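Conseil municipal : rendez-nous les séances du soir

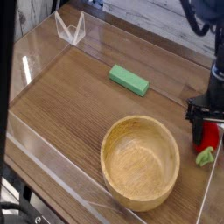 Un bloc de mousse vert sur une table en bois, entre des parois transparentes.

Mardi 8 octobre 2019

Le conseil municipal de Prulanora se réunit désormais à quatorze heures. Le changement a été voté avant l'été, en fin de séance, sans débat ou presque. Je n'y étais pas, j'ai lu le procès-verbal. Il tient en deux lignes et parle d'une « meilleure organisation du travail des services ».

Je comprends l'argument. Les agents qui préparent les dossiers et assistent aux séances finissaient tard, parfois après minuit quand le budget était à l'ordre du jour. Il fallait récupérer ces heures le lendemain et les guichets tournaient avec moins de monde. Sur ce point la mairie a raison et je ne lui en fais pas reproche.

Mais une séance publique à quatorze heures, en semaine, n'est publique que pour ceux qui sont libres à quatorze heures. J'ai travaillé vingt ans dans un atelier du quartier de Handis. Aucun de mes collègues n'aurait posé une demi-journée pour écouter une délibération sur le stationnement, même quand elle concernait la rue où il garait sa voiture. Le soir, certains venaient. Ils arrivaient en retard, restaient debout au fond et repartaient avant la fin. C'était déjà quelque chose.

Depuis septembre, la salle compte surtout des retraités, dont je fais partie, et deux ou trois personnes directement concernées par un point du jour. Je n'ai rien contre les retraités. Nous avons simplement des avis de retraités sur les écoles, les crèches et les bus du matin.

On me répond que les séances sont enregistrées et mises en ligne. C'est vrai. Le son est mauvais, les interventions ne sont pas indexées, et il faut parfois attendre deux semaines pour trouver le fichier. Surtout, un enregistrement ne permet pas de prendre la parole pendant le quart d'heure réservé aux habitants. Ce quart d'heure existe toujours dans le règlement. À la dernière séance, il a duré le temps d'une question sur les poubelles de la place Fung.

Le dossier Prarnetti arrive en novembre. Il s'agit de l'ancien dépôt, que la commune veut vendre pour y laisser construire 200 logements. Je n'ai pas encore d'opinion arrêtée. Le terrain est pollué par endroits, la route d'accès est étroite et l'école la plus proche est pleine, mais la ville manque de logements et le dépôt ne sert plus à rien. C'est précisément le genre de question sur laquelle j'aimerais entendre les gens qui habitent en face. La plupart travaillent à l'heure où le vote aura lieu.

Je propose une chose modeste. Que les séances ordinaires restent l'après-midi si les services y tiennent, et que celles où l'on vote le budget, l'urbanisme ou une vente de terrain commencent à dix-neuf heures. Cela ferait quelques soirées par an. Les heures des agents peuvent être prévues et payées, le règlement le permet déjà pour les soirs d'élection.

Une pétition circule dans ce sens. Elle demande 1000 signatures, ce qui me paraît beaucoup pour une affaire d'horaire - mais c'est le seuil fixé pour qu'une demande soit inscrite à l'ordre du jour. J'ai signé. On la trouve à la bibliothèque et à la boulangerie de Handis, et il reste des feuilles vierges.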